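Progress report, Tirkby kitchen skills project
To: Eugénie Masson, Droltgate Fund
From: Hjørdis Skjelbred
23 Apr 2018

Hi Eugénie – good news first, we're on schedule and still under budget! Of the 3327 you released for kitchen equipment we have 268 left, and I'd like to hang on to that for spare bowls, if you're fine with it.

The big change since November is that we dropped the stovetop lessons and went over to a small electric cooking pot, the pale green one with a dial on the front and a glass lid. Ivar Boström rewrote the boiled egg lesson around it, and he's put the table covering and the blue tape squares into the setup notes so every item gets its own spot.
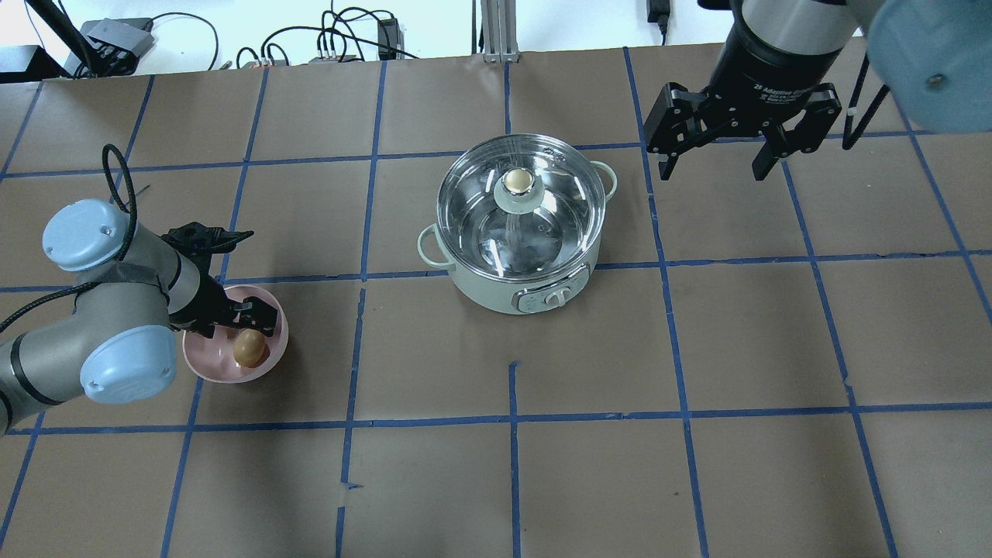 We've now written seven lessons and tried out six of them. The one still waiting is soup, mostly because Ivar and I can't agree on how much chopping belongs in a first-month lesson (I say hardly any, he says plenty, and we'll get there). Wafula Kinyua has been reading all the drafts for plain wording and he's cut them down a lot, bless him.

The lid gets a page to itself now. It's clear glass with a knob in the middle, and the old draft just said "remove lid" and moved on, which left people asking where to put it. The new page says to lift by the knob and set it down flat.
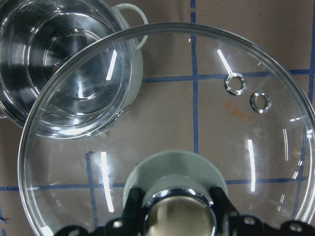 I also rewrote the page on handling eggs, and it's much shorter than before. Eggs wait in the pink bowl until the pot is ready, and the bowl goes on the left side of the table.
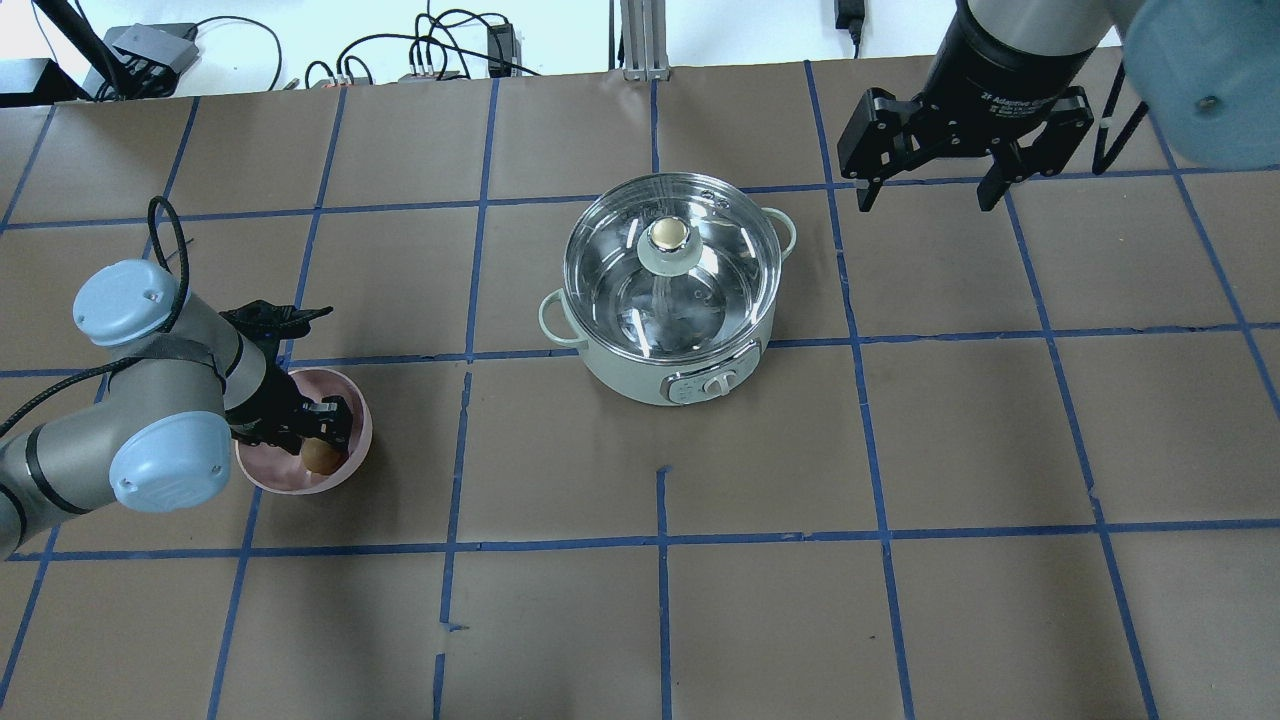

Do we need a second pot for the Oshima group?
One pot is enough through the summer, as the two groups meet at different times.

Next up is the serving lesson, with a cup and saucer added to the table. Eilif Engström is drafting it and I should have his pages to you with the next report – soup too, if Ivar gives in!
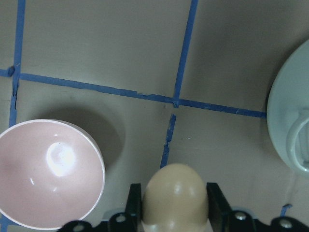
Egg lesson: egg, pink bowl and saucer on the taped table.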